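Notes Toward a Fellowship Evening on Hospitality

Filed under: Church Life, Devotionals

In March I will lead the opening reflection at the Bonedwood fellowship supper, and I have been asked to speak on hospitality. What follows is a working draft of those remarks.

The congregation has 71 households on its rolls. At the last supper, 43 of them were represented. I do not mention this as a reproach. Many families work in the evening, and several members can no longer drive after dark.
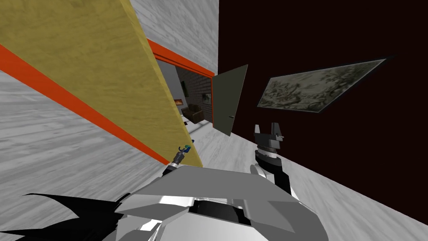 The text I have chosen is Romans 12:13, in which Paul asks believers to share with those in need and to practice hospitality. The word "practice" deserves attention. It suggests a habit that is learned slowly and kept up with effort.

When my family first moved to Fuvberg, the Dương family had us to supper seven times before we returned the invitation. I was embarrassed by our small kitchen – and, I must confess, by our chairs. They never raised the matter.

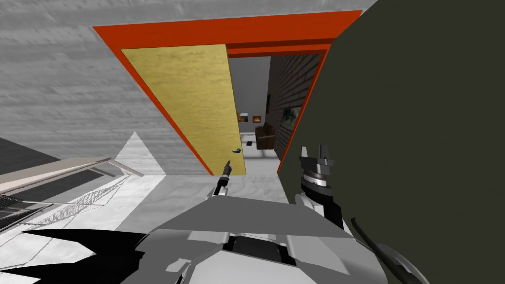 I intend to ask each household to invite one other household before summer. The meal may be plain. Soup is entirely sufficient. Those who cannot host at home may reserve the Stuvisa Room by writing their name on the sheet beside the coat rack.

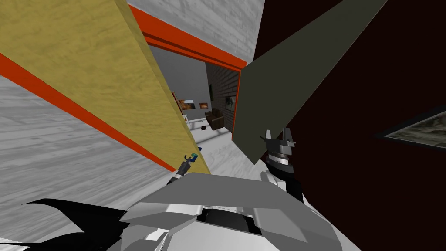 Orange doorway with a gray room beyond.

The remarks should last no more than 7 minutes, and my present draft stands at well over 500 words. The section on Abraham at Mamre may have to be shortened. I would be sorry to lose it.

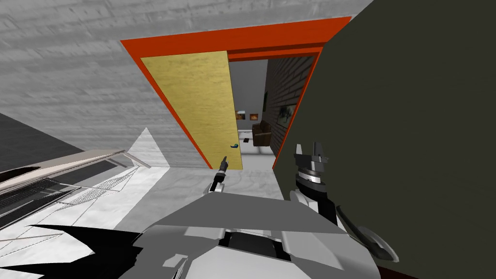
Facing the open doorway, yellow door to the left.

I plan to close with a brief prayer and the blessing of the food. Suggestions for a suitable hymn are welcome, provided that it is in a key the whole room can sing.

Recent Posts
On Praying for Difficult Neighbors
A Short Reading List for Lent
Thoughts After a Baptism
Keeping the Sabbath in a Busy House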